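Fabric begins as something much smaller than a shirt or a blanket. It begins as fibers, which are thin strands like the hairs on your head. This guide from the Lightfoot Museum of Cloth explains how fibers become fabric, and why some fabrics keep people warm. It is written for readers aged eight to eleven.

## Where fibers come from

Some fibers come from plants. Cotton grows in a puffy white boll around the seeds of the cotton plant. Linen comes from the stem of a plant called flax. Other fibers come from animals. Wool is cut from sheep, and silk is unwound from the cocoon of a silkworm.

A third group of fibers is made by people. Polyester and nylon are two of these. They are made in factories, where a thick, warm liquid is pushed through tiny holes, a little like water through a shower head. The liquid hardens into long, smooth strands.

## Making yarn

One cotton fiber is easy to break. You can pull it apart with two fingers. When many fibers are twisted together, they grip one another and become much stronger. The twisted strand is called **yarn**, and the work of twisting is called **spinning**.

You can try this with a cotton ball. Pull a small tuft from the side and roll it between your finger and thumb, always in the same direction. Keep pulling gently as you roll. A short piece of yarn will form. Now tug both ends and compare it with a tuft that has not been twisted.

For a very long time, all yarn was spun by hand with a stick called a spindle. The museum owns 283 spindles, and the smallest would fit inside a pencil case. Visitors may handle six of them in the Jelis Room.

## Weaving and knitting

There are two main ways to turn yarn into fabric.

**Weaving** uses two sets of yarn that cross over and under each other. The yarns that run the length of the cloth are called the warp. The yarns that run from side to side are called the weft. Bed sheets and jeans are usually woven.

**Knitting** uses loops. Each loop is pulled through the one before it. Loops can open and close, so knitted fabric stretches easily. Most T-shirts are knitted, although the loops are so small that you may need a magnifying glass to find them.

The large loom on the museum's ground floor was built by Terence Kershaw for a weaving shed in Emevden. It holds 1,224 warp yarns, and every one of them must be threaded by hand before weaving can begin.

## How fabric keeps you warm

A blanket does not make heat. Your body makes heat, and the blanket slows it down as it tries to escape. Much of this work is done by air. Air that is held still is a good **insulator**, meaning that heat passes through it slowly.

Wool fibers are wavy, so they leave many small pockets between them where air can rest. Feathers and fluffy polyester do the same thing.

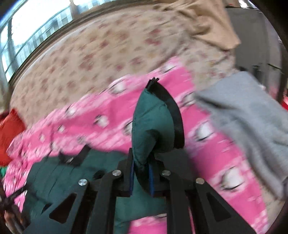

Loose filling has one problem. If it is simply poured between two pieces of cloth, it can slide down and gather in a lump at the bottom. The top then has no filling and feels cold. Quilting is an old answer to this problem. Lines of stitching are sewn through all the layers — the top cloth, the filling and the backing — so that each part of the filling stays in its own place.

The stitching may be plain squares, long rows or curving patterns. A bed quilt made by the Galli family of Dadari has 600 diamonds sewn into it, and no two rows of diamonds use the same color of thread. Renzo Galli gave the quilt to the museum, and it is shown each June. It is kept in a dark drawer for the rest of the year, as strong light can fade old dyes.

## Looking after fabric

Most clothes and blankets have a small label sewn into a seam. The label tells you which fibers were used and how the item should be washed. A picture of a tub of water means that it can be washed. A square with a circle inside is the sign for a tumble dryer. A cross drawn over any sign means "do not."

Ask an adult before you wash anything made of wool. Wool fibers are covered in tiny scales. When wool is rubbed in hot water, the scales catch on each other and the fabric shrinks and thickens. This is called **felting**. People sometimes do it on purpose to make hats and slippers.

## Words to know

- **Fiber:** a thin strand used to make yarn
- **Yarn:** fibers twisted together
- **Warp:** yarns that run the length of a woven cloth
- **Weft:** yarns that cross the warp from side to side
- **Insulator:** a material that heat passes through slowly
- **Quilting:** sewing layers together to hold the filling in place

School groups may borrow a box of fabric samples from the museum's education office. Each box contains wool, cotton, linen, silk and polyester, with a magnifying glass and a set of activity cards.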